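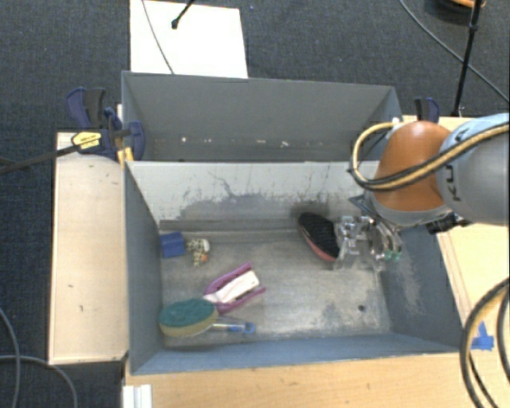 The two-compartment bin, mid-sort, with the scrubbing brush still in the front half.

So I have this gray bin with two compartments, and for years it was where small things went to be forgotten. Toys, bits of kitchen stuff, one lonely brush. If something was smaller than my hand and I didn't feel like dealing with it, in it went! Last December I finally came up with a way of clearing it that takes me 11 minutes, and I've stuck with it ever since, so I'm writing it down.

What you need

A divided bin (mine is old and scratched to bits, and it works fine)
A table or bench at a height that doesn't kill your back
A damp cloth
A dry cloth
Dish soap and 500 ml of warm water

Step 1: Get it up off the floor

I used to do this kneeling on the carpet and I'd quit halfway through every single time. Put the bin up on a wooden work surface and stand. Turn it so the bigger mess is in the compartment closest to you.

Step 2: Pick a front and a back

The front half is for anything you haven't decided on yet. The back half stays clear of big things until you start making decisions. I'm pretty strict about this (my sister-in-law is not, and her bin looks like mine used to). Little scraps in the back can wait, you'll get them in step 5.

Step 3: Spread things out

Don't stack. Lay everything on the bottom of the front compartment so you can see each item by itself. In mine that meant a blue block, a little spotted toy in cream and dark brown, a purple-and-white thing with two arms, a black-and-red oval thing and the brush with the dark green top. Five items is a nice load. More than that and I start pushing stuff into corners again.

Step 4: One at a time, over the divider

Pick up one item and decide right then. Keeping it? Over the divider into the back. Going to another room, or to the thrift store on Wonarley? Onto the table. You aren't allowed to put it down in the front again, that's the whole rule. I start with whatever is nearest my right hand and leave the toys for the end, otherwise I get sentimental and it takes an hour.

Step 5: Wipe both halves

Once the front is empty, move your keepers to the table too and tip out the crumbs and scraps. Wipe the sides first and then the bottom. Scuffs on a divider like mine won't come off, I've tried, so save your elbow. Dry it properly, especially the corners.

Step 6: Put the keepers back

Same compartment every time. Mine live in the back, and the front goes back to being the drop zone until next month.

If you try it with a three-part bin, let me know how you use the middle!

346 shares | 11 comments

Get the Idden Home newsletter in your inbox once a month. By signing up you agree to our privacy policy.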